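Plaid à poil long Nalstead, coloris noir : avis de notre service après deux mois d'usage

Catégorie : textile de maison et de bureau
Établissement : centre de ressources de Durneck, service de l'équipement intérieur

Le présent avis porte sur le plaid à poil long Nalstead, commandé dans son coloris noir auprès du distributeur Trorstead. L'article a été retenu pour les salles de repos et les postes de travail de notre établissement, où les usagers demandaient une couverture d'appoint pour les matinées fraîches. Le modèle précédent, en maille polaire de la maison Kyriakidis, avait donné satisfaction pendant plusieurs saisons, mais il n'est plus fourni dans les dimensions qui nous conviennent.

Présentation et réception

L'article est livré plié dans une housse souple, accompagné d'une notice d'entretien rédigée en quatre langues. La version française comporte une erreur de traduction au paragraphe du séchage, que le distributeur a reconnue et corrigée dans son catalogue en ligne. À l'ouverture, une légère odeur de textile neuf a été relevée. Elle avait disparu le lendemain, après aération près d'une fenêtre.

Le plaid mesure 127 cm sur 200 cm. Cette largeur convient à une personne assise; elle est un peu juste pour un canapé à deux places, et les services qui souhaitent équiper ce type de mobilier auront intérêt à consulter le format supérieur.

Confort et aspect

Le toucher constitue le principal mérite du produit. Le poil est souple, dense, agréable sur les avant-bras, et la chaleur s'installe en quelques minutes. Les agents qui en ont fait usage au bureau ont apprécié le poids de l'ensemble, suffisant pour que la couverture reste en place sur les genoux sans qu'il faille la retenir.

Le noir est profond. Il se prête bien à un environnement professionnel et s'accorde avec un mobilier gris ou clair. Il présente en revanche l'inconvénient habituel des teintes sombres : les peluches claires et la poussière s'y remarquent vite, en particulier à contre-jour. Un passage de brosse chaque semaine est à prévoir -- davantage si l'article est utilisé dans une salle ouverte au public.

Entretien

La notice prescrit un lavage à froid, sans assouplissant, et un séchage à plat. Nous avons procédé à 2 lavages, en réduisant l'essorage au minimum. Au premier, le poil a perdu un peu de matière, que nous avons retrouvée dans le filtre de la machine. Le second n'a presque rien laissé. Les dimensions n'ont pas varié de manière sensible.

Après séchage, les fibres ont tendance à se regrouper en mèches. Un brossage toujours mené dans le même sens, avec une brosse à poils souples, leur rend l'essentiel de leur gonflant. La brosse métallique est à proscrire; un essai sur un angle y a laissé une zone clairsemée qui ne s'est pas reformée. Il convient également de tenir l'article à distance des fermetures à bande auto-agrippante, auxquelles le poil s'accroche aussitôt.
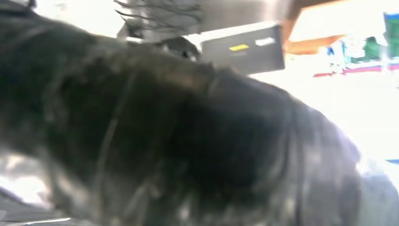
L'usage à proximité d'équipements de bureau appelle une remarque supplémentaire. Un textile de cette épaisseur recouvre facilement une grille d'aération ou un câble posé au sol, et nous recommandons de le replier sur le dossier du siège dès que le poste est quitté. Cette consigne figure désormais dans la fiche remise avec chaque plaid.

Prix et disponibilité

Le prix public était de 20 euros supérieur à celui du modèle polaire qu'il remplace. L'écart nous paraît acceptable au regard du confort obtenu, moins au regard du temps d'entretien. Le réassort annoncé pour septembre devrait comprendre un coloris gris moyen, sur lequel nous n'avons pas encore d'échantillon.

Avis du service

Avis favorable pour les bureaux individuels et les salles de repos à fréquentation modérée. Avis réservé pour les espaces d'accueil, où le brossage régulier ne peut être garanti -- la maille polaire y demeure préférable. Une seconde commande sera examinée à réception de l'échantillon gris.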